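The Zevulia show was scheduled for the old carpet hall on the second level of the Brostusov center, between the escalator void and the shuttered bank. Noémie Charpentier had the floor plan, the load certificate and a tape measure. The runway was to be 92 feet long. The hall, measured along the wall, was 3 feet short of that.

She measured again from the other end and wrote down the same figure.

The center's leasing office had approved the plan in January. It had approved seating for 200, a lighting truss rated at 2000 pounds and a dressing area behind a curtain. It had not approved a turn in the runway. Charpentier called Yokoyama, who handled leasing, and proposed one.
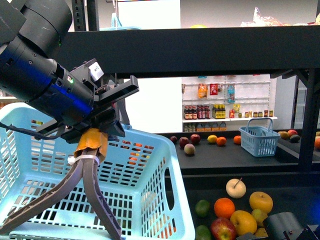 Yokoyama asked for the angle. She said thirty degrees, starting past the second column. He asked whether the models had been informed. She said they would be informed in writing. There was a pause on the line, during which she heard him unfold paper.

"The turn puts the front row against Hiltetti," he said.

Hiltetti sold gloves and had a clause in its lease about obstruction of the window. Charpentier had read it. The clause covered fixed structures, and chairs were movable under the same lease. She gave him the section number. He read it aloud, slowly, and agreed to the turn on condition that the chairs be unlinked.

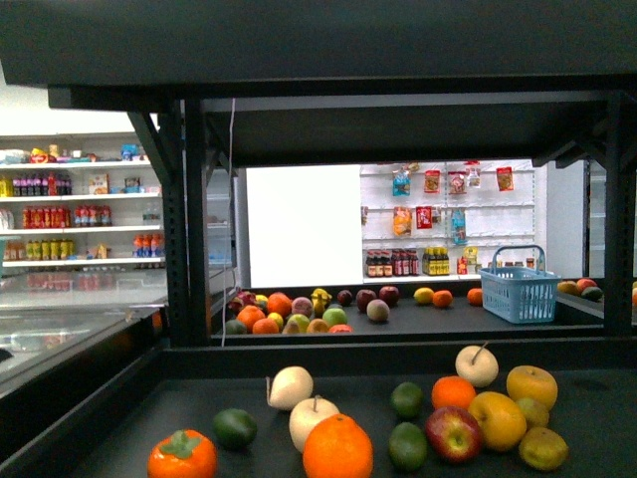

The remaining item was the color sheet. Zevulia had sent six shades for the carpet edging, each identified by a code and nothing else, and the supplier did not recognize the codes. Charpentier went to the metal shelving unit and looked at the artificial fruit lying on the lower black shelf. She wrote persimmon orange for the first code, lime green for the second and the cream of the pear for the third. For the other three she wrote black. The supplier confirmed the order before noon.

At four o'clock she unlinked the front row, chair by chair, and moved the tape to mark the turn.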